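Old computers, again

Hye-jin Hong gave me her old tower in April on the condition that I never ask her for help with it. It had spent eight years under a desk in Dadolden and smelled faintly of toast. I have since learned a fair bit about parts, mostly their prices.

A hard drive is the friendly one. It's a brick with a label, and you can hold it however you like. Memory goes in one way round, which I get wrong half the time. The CPU is the one I carry like a full cup of tea.

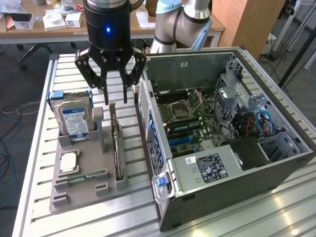 The socket frame has to be up before the chip goes anywhere near it, and then you lower the thing and try not to breathe on it. I paid $27 for a replacement stick of memory - more than the whole computer is worth, according to my brother, who was not asked.

Next up is the cables. I've put the kettle on.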